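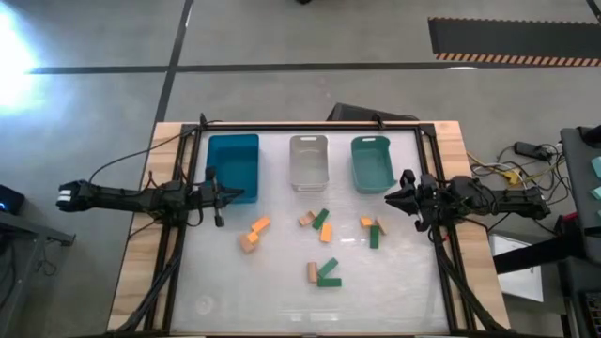

Reading Project Report: Small-Press Memoirs and Who Picks Them Up
Spring seminar, final write-up

I went into this project thinking I'd read a stack of memoirs and say which ones were good. My advisor talked me out of that pretty fast (thank you!), so what I did was follow one book, Tatlı, through a semester of readers and see where people quit.

Tatlı is a short memoir in essays, 144 pages, put out by a tiny press called Cludirden. The author grew up over her parents' pastry shop and writes about sugar, money and her mother's diabetes, and she's very funny right up until she isn't. I loved it. I read the hospital essay on the bus and missed my stop.

For the readers, I used Flokgate, the campus reading site where you can log a book and leave notes as you go. I pulled 924 notes on Tatlı and read every one of them, which took most of March. Some were a single word. One was longer than the essay it was about!

My first guess was that people would drop out at the hospital essay, it being the hardest one to get through. Wrong! Nearly everybody who reached it kept going. The place they stopped was the second essay, a slow piece about renting ovens, full of receipts and loan terms. I counted a note as a "quit" if it said so outright or if the reader never logged another page after it.

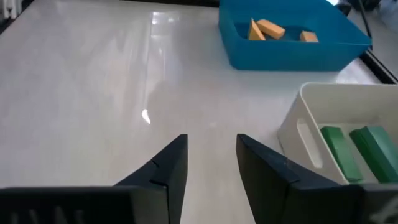
Black gripper fingers held open over the white tabletop.

I sorted the quit notes into 3 piles: bored, confused, and annoyed with the author. Bored was the biggest by far. The annoyed pile surprised me, though, because almost all of those readers said she was complaining about a family business that had, after all, paid its bills. The essay says pretty plainly that it hadn't, four pages later. They just didn't get there.

So is that the book's fault? I went back and forth. I compared it with Todow, another Cludirden memoir, where the money stuff is scattered through the whole thing in little bits, a paragraph here and a phone call there.

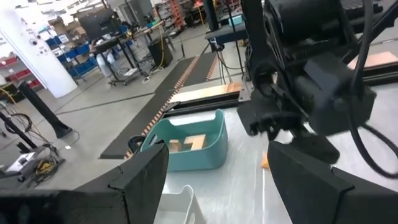

Readers on Flokgate hardly grumbled about it at all, but Todow also has roughly 100 notes total, so I don't want to lean on that too hard. It's also a much gentler book, and I think people forgive more when they feel cozy.

If I did this again I'd sort the notes with a second person, as my "bored" and "confused" piles got blurry toward the end. I'd also ask a few readers to try the oven essay last and see if they liked it any better there. I've reread it twice now and it's become my favorite in the book, receipts and all.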